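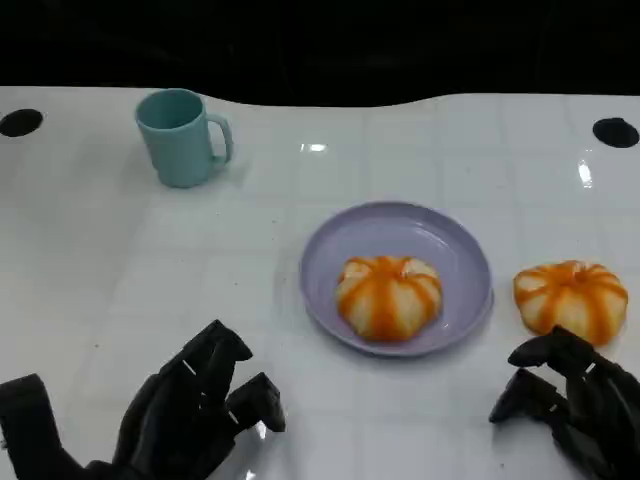 Tabletop setup for the Droststead method, with toy pumpkin buns, a plate and a mug.

The Droststead method is a procedure for training robot hands to pick up lumpy objects and put them on plates, a task most toddlers master and then refuse to perform. It was proposed by Rosaura Flores and Lenni Kauppinen, who named it after the town where the first grant application was turned down.

The method splits each pick into an approach, learned from a head-level view, and a closing phase, learned from a view at the wrist. Control passes from one to the other when the fingertips near the object.
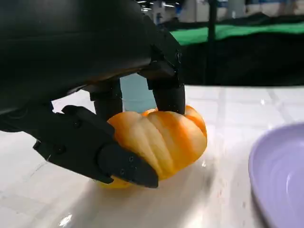 Ribbed shapes are favored in testing as a fingertip may settle in a groove or on a lobe, and the two call for different amounts of squeeze. Flores and Kauppinen trained on 1000 demonstrations and reported 66 successful placements out of 100 – a figure the original paper calls "encouraging" four times. A later version by Deisy Apaza used 3460 demonstrations and dropped the fixed handover point, which had been chosen over lunch.

Critics, chiefly Yeison Bermúdez, have noted that the test objects hold still and do not bruise. Apaza's reply ran to 60 pages and conceded the point in a footnote.

See also: Gelitz grasp test; Arboleda hand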